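Teaching by Hand: Your Questions

Prestach sessions are open to anyone who can pick up a cup and put it in a basket. These are the questions we hear most from people coming in for the first time. If yours isn't covered, ask Naa Darko at the front desk or bring it on Thursday.

Do I need to know anything about robots?

Nope! If you've ever cleared a table, you have the background. What we want from you is the ordinary way a person does a job with their hands, including the little corrections you make without thinking. Some of our best demos came from people who had never touched a line of code.

Do I use the hand-held gripper or the remote arm?

Most people start with the hand-held gripper. You carry it around, squeeze to close the fingers, and do the task with it in place of your own hand. The remote arm comes later, if you like. You sit at the controls and drive it from a few feet away, and it feels very strange for the first 15 minutes and then kind of wonderful.

What's the difference for the robot?

With the hand-held tool we get your natural speed and a lot of variety, and you can go anywhere in the room. With remote control every motion is one the arm has already made itself, so there's less to translate afterward. It's slower, though, and people tire sooner. We use both, and we argue about the right mix at lunch.

What is the cup task?

It's the one you'll probably meet first. Pick up a cup, bring it to the basket, set it down inside, let go, back away. It sounds tiny, but cups are full of decisions. Do you take the rim or the handle? How low do you go before you open the fingers? What do you do when another cup already has the good spot?

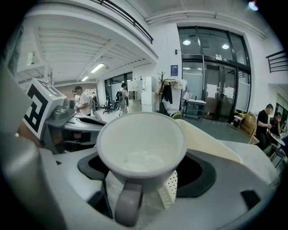
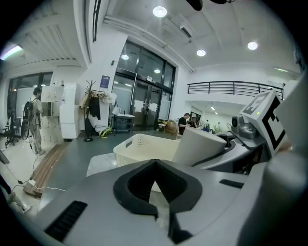
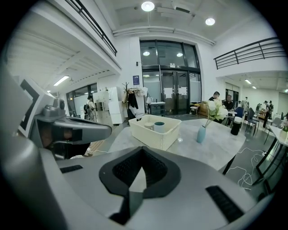 How many times will I repeat it?

Up to 57 in one sitting, and you can stop well before that. Please change things as you go. Start from the other side of the table, turn the cup, shift the basket a few inches. A robot that has only seen one neat setup gets lost as soon as someone nudges the furniture, so a bit of mess from you is a gift.

What if I drop something or miss?

Keep going! If you fumble the grip and recover, that's a great demo, and we'll very likely keep it. If the cup ends up on the floor, end the take, pick it up, and start the next one. You don't have to apologize to anybody (everyone does anyway).

Should I go slowly so the robot can follow?

Go at a calm, normal pace. Very slow motion gets shaky, and very fast motion blurs the view. One tip: pause for a beat just before you close the fingers and again just after you open them. Those two moments are the hardest to learn from, and a clean pause helps a lot.

What are the black-and-white squares for?

They help the software work out where things are. Try not to cover them with your sleeve or your free hand, and please don't peel at the corners, tempting as it is.

Is the tool heavy?

Not at first, but your wrist will notice by the end. Switch hands between takes and shake out your arms. If you have a sore shoulder, tell us and we'll set you up with the remote controls.

Can I watch the robot try what I taught it?

Yes, and I hope you do! One person's takes aren't enough to train on, so we pool them. The last cup batch had 232 good ones from everybody together. Once a batch has been trained, we invite the people who recorded it back for a tryout. It's a real thrill to see an arm hesitate at the rim of a cup the way you do.

What should I wear?

Comfortable clothes, with sleeves you can push up. Leave rings and loose bracelets at home.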